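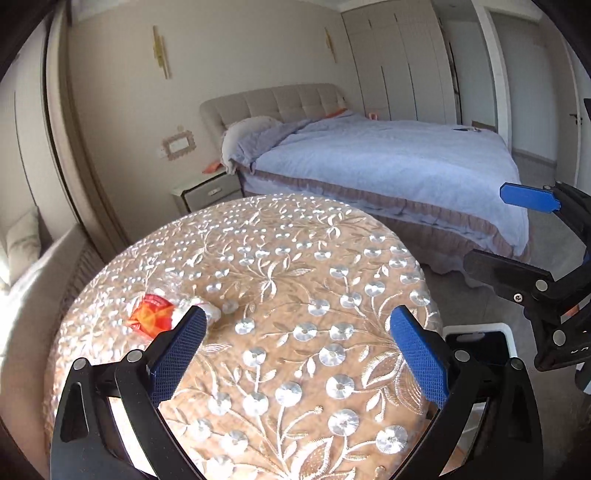
Surely a tissue on a stool is just rubbish, and you put it in the bin and carry on, was Tumaini Kombo's remark when I gave this session last term, and it held up the front row for a good ten minutes. I have kept it at the top of the handout since then. It is a perfectly sensible position and most of the unit consists of reasons to hesitate over it.

Unit 4: Small Surfaces in the Bedroom
Room Care, Level 1, Grirnonstead evening course
Bring this sheet to the practical. Room numbers are on the board by the stairs.

4.1 What we mean by a small surface

A small surface is anything flat enough to put something on that was not bought mainly for that purpose, plus the nightstand, which was. Stools, windowsills, the top of a headboard if it is wide enough, the lid of a laundry bin. The bed itself counts during the day. People will tell you they never leave things on the bed. Look at the duvet.

The upholstered stool is the worst offender, being low, soft and always on the way to somewhere else. Nobody has ever sat on one for longer than it takes to put on a sock. What lands there tends to be light: packets, tissues, hair ties, receipts. In the stool in our picture you have a packet and a crumpled tissue side by side, and that pair will do for most of what follows.

4.2 Rubbish, not rubbish, and ask

Sort into three. Do this with your eyes before you do it with your hands.

Rubbish: crumpled tissues, empty wrappers, anything torn across and left.
Not rubbish: phones, jewellery, medicines, keys, anything with handwriting on it.
Ask: packets you cannot see into, single earrings, folded paper, coins in a pile that looks deliberate.

A packet goes under Ask until you have picked it up. If it is flat and open, it moves to Rubbish. If there is anything left inside, it belongs to somebody, who will want it at 11 at night and will remember your name.

As for Tumaini's tissue, yes, bin it. But lift it and look first. Tissues get wrapped round things: contact lenses, a tooth on one memorable occasion, a ring. The second look costs you a moment. The form for lost property is Form 511, and it costs you an afternoon.

4.3 Sequins and other regrets

Embroidered and sequinned covers are popular in guest rooms and unpopular with everybody who has to clean them. Points for the practical:

Lift things straight up off the fabric. Do not sweep them towards you with the side of the hand. Tissue catches on the rim of a sequin and leaves fluff, and you will then spend your evening with tweezers.

No sticky roller. It takes the fluff, and then it takes the sequin.

Soft dry brush, working outwards from the middle. Prasis make a decent one and the store cupboard has several, two of which still have their bristles.

No spray of any kind directly on the cover. The Khosravi leaflet in your folder says the same thing at much greater length.

4.4 Order of work

Start with the bed. I know the stool is nearer. If you clear the stool first, you will find something on the duvet and put it on the stool, and you are back where you began with a slightly worse temper.

Bed: take everything off it, phone included. The phone goes on the nightstand, face down or face up as you found it. Cushions to a chair. Shake the duvet, straighten it, and let the same amount hang on each side. Pillows that have slid over the edge get plumped before they go back.

Bed skirt: run a hand along it. A ruffled skirt wants pulling down at the corners, where it rides up. Check the floor beneath while you are there – this is where the other sock lives.

Nightstand: top only, unless you have been asked to do the drawer. You have not been asked to do the drawer.

Wall switch: if it has a decorative surround, dust the surround with a dry cloth. Dotted and beaded borders hold more dust than you would think possible.

Stool: last. Clear, brush, put it back on its own marks in the carpet if there is a carpet.

4.5 Before the practical

Read the Rurnex notes on fabric labels, first page only. The second page is about curtains and belongs to Unit 6.

Empty your own bedside surface at home and write down what was on it, sorted as in 4.2. Half a page. Last June somebody handed in four sides, and I read them all.

Cloths and brushes are in cupboard 3464. Please sign for them.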